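Does a "best before" date change what people throw away?
Student project report, Food and Society module
Katherine Montoya and Nevzat Dönmez
Supervisor: Birsen Güneş

Why we chose this

Closden council put up posters in July telling residents that date labels are the main cause of food waste at home. Take away the dates, the posters said, and the bins will be lighter. We had both heard this so often that we had stopped asking where it came from. When we did ask, the council sent us a leaflet, and the leaflet quoted another leaflet. Neither said how anyone had measured it.

Our project set out to test a small part of the claim. Do people in shared student housing throw away less fresh produce when it comes without a date? We looked only at fruit and vegetables. Milk and meat carry "use by" dates, which are about safety, and we did not want to encourage anyone to ignore them.

What we did

We asked 17 households in the Adebisi halls to keep a kitchen diary. Each household wrote down every piece of fruit or veg it bought, whether it came in a dated bag or loose, and what happened to it in the end. The choices were eaten, given away, composted or binned. There was a column for the reason, which most people left blank after the first few days.

Loose produce is harder to record than it sounds. A bag of carrots is one line in a diary, but loose carrots are one line each, and some diary keepers gave up and wrote "veg". We threw out entries we could not read or sort. That left 3,243 entries. It is a large number, but it comes from only 17 kitchens, and two of those wrote far more than the rest.

Garlic gave us the most trouble. Does a bulb with half its cloves gone count as eaten or wasted? We decided to count it as eaten unless the rest was thrown away, and we are still not sure this was right. 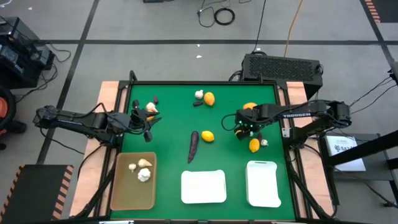

Figure 1. Garlic and other produce on a green work surface.

What we found

Households did bin less of the loose produce than of the dated produce. If we stopped there, we could have agreed with the poster and finished early. We don't think the diaries support it.

The first problem is that people buy different things loose. Garlic, onions and lemons keep for a long time whatever is printed on them. Salad leaves and berries nearly always come in a bag or a punnet with a date, and they go off quickly. When we compared only carrots and apples, which our households bought both ways, the gap almost closed.

The second problem is the amount. Someone buying loose can take one pepper. Someone buying a bag gets three whether they want them or not. Several of the blank reason columns might have said "too many" if people had filled them in, but we can't claim that from an empty box.

The third problem is honesty. We spoke to Songül Ağca, who ran a similar diary study as a student, and she warned us that people tidy up their behaviour on paper. One of our own diary keepers admitted that he had eaten a very old courgette because he didn't want to write it down. We wonder how many others did the same and kept quiet.

We also read the sales material for two storage products, Sustell bags and Hastex liners, as both were being used in the halls. Both promise that food will last longer. Neither says longer than what. We left them out of the comparison, but we noted which kitchens had them — there were too few to tell us anything. 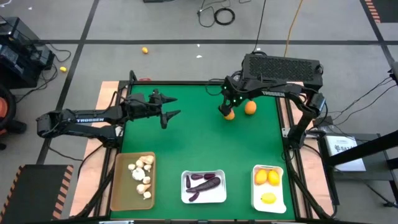

What we would change

Weighing the waste would have been better than counting it. In our diaries a grape and a cabbage have the same value, and this makes any total look more exact than it is. Delwyn Te Moana, who read our first draft, said a kitchen scale in each household would have fixed most of it. We agree, although we doubt that people who would not fill in a reason column would have weighed their peelings.

We should also have chosen a short list of items at the start and ignored everything else. Carrots and apples were the useful part of the study, and we only found that out at the end.

Our view of the poster

The council may be right about dates. Our diaries cannot show that it is wrong. They do show that a simple count of loose against dated produce mixes up at least two other things, the kind of food and the size of the pack. We have written to the council asking for the figures behind the poster and have not yet had a reply.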